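The Stool With Four Legs in a Bag

By Frauke Baumgart

In my mother's kitchen there was a stool which my grandfather made, and I think he needed one winter for it. Mine came in a flat box and I carried it home under one arm. I have now lived with plastic stools for many years, in three apartments and two countries, and I want to write something in their favor, also something against them.

The kind I mean is known to everybody. The seat is one piece of molded plastic. The legs are tubes, and they come separately in a bag. You turn the seat over, you push each leg in its socket, you turn everything back and you sit. In the shop on Pasberg where I bought my first one, they were standing in a tower beside the buckets, and the owner, Hadi Darwish, sold also single legs from a drawer. He told me people lose one leg when they move house, always one, and then they come to him with a sad face.

I asked him which brand is the best. He shrugged. He had Dindel and he had Salano, and he said the difference is mostly the color of the box.

What I learned from him is that you should look at a stool from below before you pay. The top tells you very little, because it is smooth and clean on all of them. The quality is on the other side, where the ribs are.
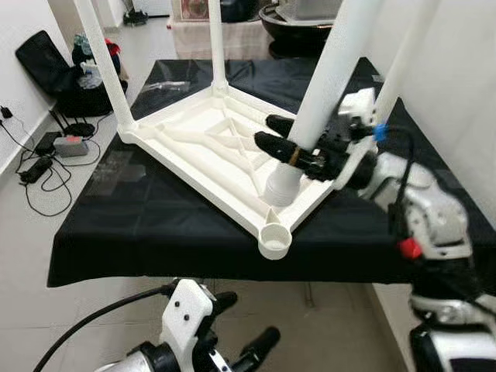 A flat sheet of plastic would bend under a person like a tray under too many glasses. The ribs stop this. They take the weight from the middle of the seat and bring it to the corners, and from there it goes down in the legs. When they run diagonally, they also help against the twisting which comes when somebody sits down a little sideways, as most of us do when we are tired.

Rocío Castaño has drawn household furniture for 2 manufacturers, and she speaks about ribs as other people speak about bread. I visited her in October, in the small workshop she shares with a bookbinder. On the wall she has seat undersides, hung like paintings. "The customer pays for the top and sits on the bottom," she told me. It took me a moment to understand this sentence, and now I like it very much.

She explained me that a rib must not be too thick where it meets the seat, or the plastic sinks there while it is cooling and leaves a mark on the good side. If it is too thin it can crack. On one seat she changed the height of the ribs so many times that the toolmaker, a patient man called Yeison Condori, stopped answering the telephone before lunch.

The second thing to look at is the corners. The leg should go in straight and with some resistance. If it falls in by itself, it will fall out by itself also.

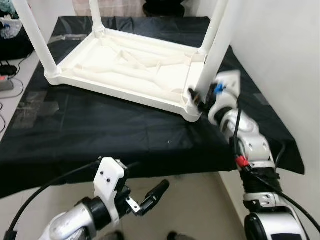
A stool upside down on black cloth. The seat is braced by molded ribs, and the legs fit in sockets at the corners.

I have made all the mistakes with legs. My first stool I put together on the kitchen tiles, kneeling, and I scratched the seat before it was one hour old. Now I lay an old tablecloth on the table and work standing, which is better for the seat and for my back. I push all the legs in lightly first, and only then I press them to the end, one after the other. If you press the first one completely, the last one sometimes seems to belong to another stool.

Please do not use a hammer. My neighbor Beverley Bloxham used one, with a folded towel between, and the socket opened like an egg. She keeps a fern on that stool today, against the wall, and the fern is light.

Turning the leg while you push helps more than force. A little dish soap on the end is allowed too, but then let it dry for one night before anybody sits. 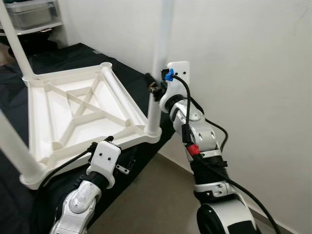

How much such a stool can carry is usually written on the box, and often the number is molded in the seat as well. Mine says 80 kilos. Rocío says that a maker who is serious tests far above the number he prints, and that in one test she followed, a weight was put on the seat and lifted again 1,000 times. The seat survived. One leg had become loose after 700, and they made the socket deeper.

Against plastic stools I have this to say: they become yellow near a window, they slide on a wet floor when the rubber feet are gone, and a broken seat cannot be repaired in a way that I would trust. My grandfather's stool has been glued twice and is now at my sister's house. She stands on it to change the light bulbs.

The shop on Pasberg is still there, and the drawer with the single legs also. I bought one more last month, to have it.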